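The Clumsy Way to Teach a Robot

I spent a Monday in Tasville opening the same box over and over, and I was bad at it for most of the morning. My excuse is that I wasn't allowed to use my fingers. I had a white plastic gripper in each fist, and everything I wanted to do had to go through those.

Oi-ling Hsiao, who runs the study, thought my fumbling was great. "Keep going," she kept telling me, and she meant it! Her project is called Ambrosio, and the whole idea is that a person does a chore while wearing a robot's hands, so to speak. The grippers record what they see and where they go, and later a computer learns from those recordings how to do the chore by itself. You don't need a robot in the room at all for the teaching part. You need a person, a table and a lot of patience.
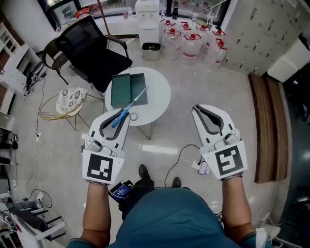 The thing I didn't expect was how much of my own handiness lives in my fingertips. Pick up a knife by the handle with your real hand and you roll it a little, you feel the weight, you shift your grip without thinking. With two stiff jaws you have to plan. You come in from the side, you squeeze, you find out you're holding it at a silly angle, you put it down and try again (I did a lot of trying again).

The blocky black-and-white squares on the grippers are markers. A camera can spot one and work out which way the gripper is tipped and how far off it is, so the recording holds the path of each hand along with the video.

Now for the result, which is why I made the drive from Marton in the first place. Most groups doing this sort of work throw out the messy runs. If you drop the lid, that run goes in the trash, and the computer only ever studies people getting it right. Hsiao's group wanted to know what happens if you leave some of the mess in. They gathered 128 recordings of people opening boxes and trained the system two ways, once on the clean runs alone and once on the whole pile, fumbles included. Then they gave each version 60 tries on a real arm.

The version raised on fumbles did better. The clean one was fine as long as everything went to plan, but once the box slid sideways it would carry on cutting at the spot where the box used to be. The other one backed off and lined itself up again, because it had watched plenty of people do that.

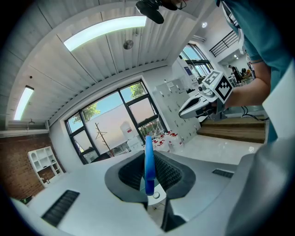

Rodel Javier, who does most of the training runs, came up with a score for all this that the group calls Skinenness. I asked where the word came from and got two different stories, so I'll leave that alone. It measures how quickly a hand gets back on course after a slip. Mine was low before lunch and noticeably less low after it.

Javier was quick to tell me what they don't know yet. It's one chore, on one kind of box. He also thinks there's such a thing as too much mess, and that a pile made up mostly of beginners like me would drag the system down. They're planning to test that in March, with mugs and jar lids, and with the share of bad runs turned up a bit at a time until something breaks.

I asked if my runs would go in. Hsiao said two of them already had, both from the morning.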